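Bench notebook, arm on table MT18
April 25, 2021

Plate task again. Box goes on plate, box comes off plate, arm parks. Gudrun wants the dropout fault closed by the end of the month and I've told her I don't believe it's closed, so I'm writing down why while it's fresh.

What happened, as best I can put it together. Arm was partway through a reach when the elbow servo stopped answering on the bus. The controller kept using the last position it had for that joint and carried on moving the others as if all was well. Shoulder came down, elbow didn't fold, jaw went into the mat and pushed. No error on screen. I hit the switch on the power bar. Yolandi reckons under a second of contact; the log says nothing useful because the log only records positions it thinks it has.

The part that bothers me is the log. A stale reading looks exactly like a good one. We had the same argument in December when the wrist did it, and the answer then was a firmware update from Skomia, which everybody was very pleased with. I said at the time we hadn't reproduced the fault so we couldn't say we'd fixed it. Still true.

Current theory (Yolandi's) is the cable. It gets dragged at the shoulder, flexes at the connector, and now and then a packet goes missing. Her fix is the green tape on the upper arm. It's cheap and I've no objection to it staying, but tape doesn't tell the controller when a joint has gone quiet. She ran 50 cycles with it on and got no dropouts. Before the tape we once went 46 cycles clean, so forgive me if I don't get the good biscuits out.

Second theory is supply sag when the shoulder and elbow start together. Öberg's notes on the servos suggest it's possible under load. There's hardly any load here, it's a lolly box. I put a meter on it and the reading was fine, but a handheld meter is never going to catch a dip that short. Need the scope back from Neken.

Third theory is mine and it's dull: the retry timeout in the Hiliser driver is set to 200 ms and on failure it hands back the old value with no flag. Whatever causes the dropout, that's what turns it into a crash.

Setup for the plate task, three views:

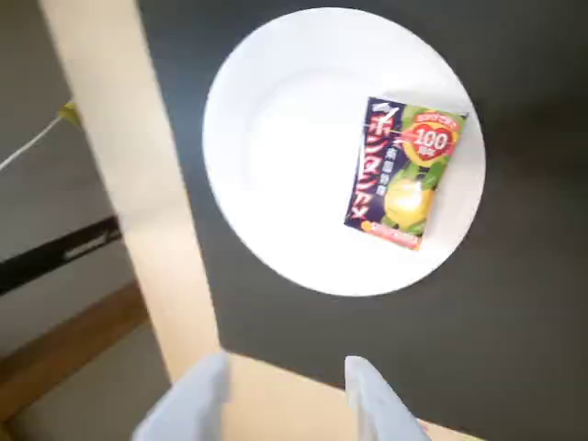
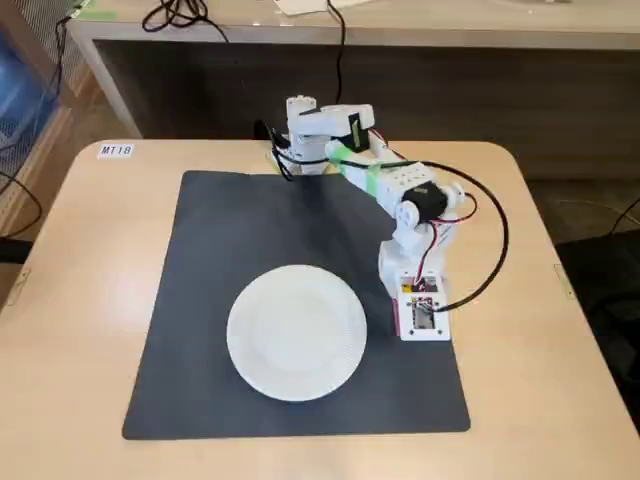
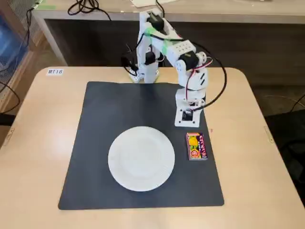 Agreed with Yolandi before we packed up: no running it with hands on the table, full stop. She'd been reaching in to square up the plate between cycles with the motors live, and so had I, if we're being fair about it. The software stop goes through the same driver that lied to us about the elbow, so it doesn't count as a stop. Power bar switch stays within arm's reach of whoever is at the keyboard.

To do:

Patch the driver so a missed read raises an error and freezes all joints. Gudrun has said yes to this, a bit grudgingly, as it'll mean more interrupted runs. I'd take the interrupted runs.

Log the age of every reading. Anything older than two control ticks gets marked.

Pull the elbow plug on purpose, mid-move, arm well up off the mat, and see what it does. Should have been the first test back in December.

Wiggle test on the shoulder connector, tape off, then tape on. 5 goes each way, same pose. If it drops out with the tape off I'll say so here and Yolandi can gloat.

Check the jaw for cracks. Looked okay by eye but I didn't take it off the wrist, and I don't trust a printed part that's been leaned on.

Status in the tracker was set to "resolved" this morning. I've put it back to open.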